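Notebook, Thursday, November
Reading time: 2 min

Sourdough starter trial, second week. Kai-wen fed both jars at 7.40 before I got in. Jar A is on the Indness wholemeal, jar B on the strong white from Prernstead. Same water, same shelf. A had doubled by 11.15 and B was still a finger short of the band.

Weights for the noon mix, jar A: flour 509 g, water 268 g to start, starter 131 g. Held back the rest of the water until after the rest period. Salt in at 12.50. I wrote the salt on the back of the bag and need to copy it across before the bag goes out.
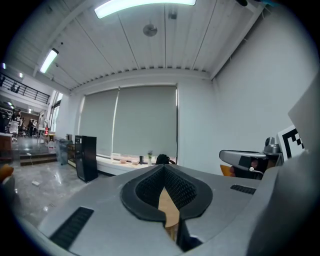

The dough felt tighter than Monday's batch. I think the wholemeal is taking up more water than the recipe sheet allows for, so I put in another splash at the second fold and it came together better. No figure for the splash, sorry. Next time use the small jug.

Jar B mix went in at 1.30 with the same weights. Slack by the second fold, a bit sticky on the scraper. Aileen reckons B wants a longer first rest and less handling. She did it that way at Nollbridge with the same white flour and got a decent crumb. Worth a try on the next round.

Oven: the dial still reads high. Set to 240, the hanging thermometer settled at 225. Left it there for both loaves so they can be compared.

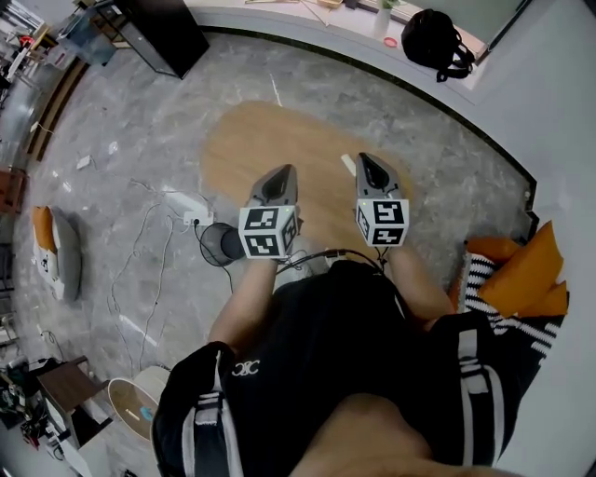
Loaf A out after 42 minutes. Good colour, split along the side instead of at the cut. Cut was too shallow, my fault. Loaf B had the same time and came out paler and flatter, with a better smell. Both on the rack till tomorrow, no slicing tonight.

Discard jar weighed 169 g at the end of the day. Crackers, if anyone wants it.

To do:
- copy salt weight from bag
- new blade for the scoring handle
- ask Hoani for a 5 kg sack of the rye
- B: first rest 90 min, two folds only

KH to feed both jars in the morning. AD on Saturday.

Recent entries
Rye starter, first attempt
Oven dial check
Proving baskets: cloth or no cloth
Notes on the Prernstead white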